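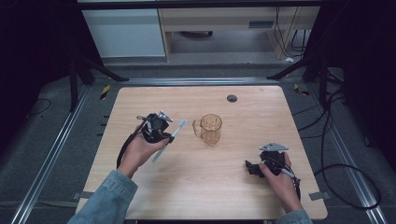
Old Toothbrushes, Vinegar and Other Things I Clean With

Posted July 12, 2025

I have a drawer in my kitchen that my family calls the junk drawer and I call the cleaning drawer. We are both right. Mixed in with the takeout menus and the birthday candles are old toothbrushes, a bag of cut-up T-shirts, wooden skewers, a plastic putty knife and a shoelace I'll get to later. A few of you wrote after my May page on windows and asked what I use for the small stuff, the grime that lives in corners and cracks and around the bottoms of faucets. So I emptied the drawer and wrote it all down (and threw out the menus, finally!).

Toothbrushes first

When a toothbrush is done with teeth it gets a run through very hot water with a squirt of dish soap, then it dries standing up, then it goes in the drawer. I cut a notch in the handle with kitchen scissors so that no one in my house ever mixes them up with the real ones. One notch is for kitchen and two notches are for bathroom. Please do keep those separate. I have a third kind with tape around the handle that only goes near bicycles and hinges.

Soft ones are good for anything with a finish you care about. Stiffer ones are good for grout. If yours are all soft, trim the bristles down by half with sharp scissors and they get a lot stiffer. It takes a few snips and makes a mess, so do it over the trash can.

Where I use them:

The seam where the sink meets the counter. Wet the seam, sprinkle on baking soda, leave it while you unload the dishwasher, then scrub and wipe.

The rubber gasket on the fridge door. Warm water and dish soap, nothing stronger. Run the brush down inside the folds and follow it with a dry rag. The bottom edge on mine collects crumbs like it's being paid to.

The can opener. Open it up, scrub the wheel and the gear with soap and hot water, rinse, and dry it right away or it'll rust. A drop of food-grade mineral oil on the gear when it's dry makes it turn like new.

Graters and sieves. Scrub from the back side, the smooth side, and the bits fall out the front. I went years scrubbing from the wrong side and shredding sponges.

The ring around the base of the faucet. If it's crusty and white, that's minerals, and soap won't touch it. See the vinegar part.

Tea and coffee stains in mugs

My mother-in-law drinks black tea strong enough to stain a fence, so I have had practice. For glass and glazed mugs, put in a spoonful of baking soda and just enough water to make a paste. Rub it around with a damp cloth. The brown comes off on the cloth almost at once. For the crease where the handle joins on, that's toothbrush territory again.

If there's still a ring, fill the mug with hot tap water, drop in a denture tablet and go do something else for an hour. The store-brand ones work fine. Same trick for a thermos, a vase with a narrow neck, or that travel cup whose lid smells like a gas station. Rinse very well afterward, and then rinse again.

I don't put boiling water straight into a cold glass mug. I cracked a nice one that way, and it split right down the side onto my good dish towel. Warm it up under the faucet first.

Vinegar, and where I keep it away from

Plain white vinegar is wonderful on hard water. For a showerhead, pour some in a sandwich bag, tie it up over the head with a rubber band and leave it overnight. In the morning run the hot water and poke the stubborn holes with a toothpick. If the head is brass or has a fancy coated finish, check what the maker says before you leave it soaking that long. For the faucet base, soak a strip of T-shirt in vinegar, wrap it around like a little scarf, leave it for 40 minutes, and then scrub with your two-notch brush.

Now for the places I keep it away from. Marble, granite and anything else made of natural stone will go dull where vinegar sits. Cast iron will rust. I don't use it on waxed wood either. And never, ever put vinegar in the same bucket, sink or toilet as bleach. The fumes are dangerous. If you used bleach this morning, save the vinegar for another day and open a window anyway.

I buy the big jugs and pour some into an old dish soap bottle, the squeeze kind. Label it! A clear liquid in an unlabeled bottle is a terrible thing to find under the sink.

Wooden tables

I get more mail about wooden tables than everything else put together, so let me go on for a bit.

Figure out what finish you have before you do anything. Put a drop of water somewhere out of the way and watch it for a few minutes. If it sits up in a bead, the wood is sealed and you can relax a little. If it soaks in and goes dark, you've got an oiled or a bare surface and it needs gentler treatment. (Wipe the drop up, obviously.)

For every day, sealed or not, I use a cloth wrung out so hard it barely feels damp, with one drop of dish soap in the rinse bowl. Wipe along the grain. Then a dry cloth, also along the grain. The dry cloth is the step people skip, and it's why their tables look streaky in the evening sun. 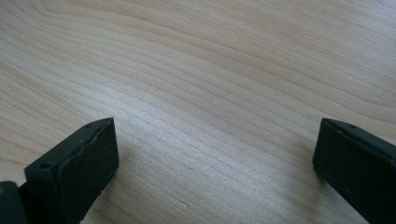

Sticky spots, the jam and syrup kind, want time more than muscle. Lay a warm damp cloth over the spot for a minute or two, lift it, and most of the stickiness comes up with it. What's left I push off with the plastic putty knife held nearly flat. Price sticker goo comes off with a dab of cooking oil, left to sit, then wiped, then soap and water to get the oil off. Try it on an underside first if your table is unfinished, as oil can leave a dark spot on bare wood.

White rings from hot or wet cups are usually moisture caught in the finish. I have had good luck with a hair dryer on low, kept moving, a hand's width away. Stop if the surface starts to feel really hot. Some people swear by mayonnaise. I tried it and I got a table that smelled like lunch, though the ring did fade a bit by the next day, so who knows.

Black rings are another matter. Those are down in the wood itself, and I'd call somebody. I called Fulgencio Cuautle, who refinishes furniture out of his garage two streets over, and he told me to quit scrubbing before I made his job bigger. He sanded the top, put on two coats and it came back prettier than when I bought it.

For an oiled table, wipe on a thin coat of oil whenever the wood starts to look dry and pale, give it twenty minutes or whatever the can says, then rub off everything that hasn't soaked in. Oily rags can heat up and catch fire on their own when they're wadded up, and I mean that seriously. Mine go flat over the outdoor railing until they're stiff and dry, and then they go out according to what our county asks for.

Wooden skewers, the putty knife and the shoelace

Skewers are for the groove around the stove top, the gap beside the oven door, the track of a sliding window and the little drain hole at the back of the fridge. Wrap a scrap of damp cloth around the pointed end. When it gets filthy, move the cloth along and keep going. You can do a whole window track on one scrap.

The putty knife has to be plastic. Metal will scratch. Wrap a cloth around it and it slides between the slats of blinds and along the top of baseboards, and it's the best thing I know for dried pancake batter.

The shoelace is for the back of the faucet, where your hand won't fit! Wet it, put a little dish soap on it, loop it around the back and pull it side to side like you're shining a shoe. It works on chair rungs and the turned bits on table legs too. Flat laces are better than round ones.

Rags

Old cotton T-shirts, cut along the seams, are better than anything I've bought. Flannel is good for drying. Worn-out denim makes a good scrubber for pots, but cut off the rivets and the thick seams or you'll scratch something. Towels past their prime go in a bucket in the garage for wet dogs and spilled paint.

Wash rags on their own, hot, with no fabric softener. Softener leaves a coating and then they just push the water around. I do a load when the bucket is full, and the bag of fresh ones hangs on the inside of the pantry door.

A couple of you asked about keeping toothbrush bristles from going flat in the drawer. I stand mine heads up in a jelly jar with a few grains of rice in the bottom, and I change the rice when I remember to. Next time I'll do the oven racks, which are in the bathtub as I type this.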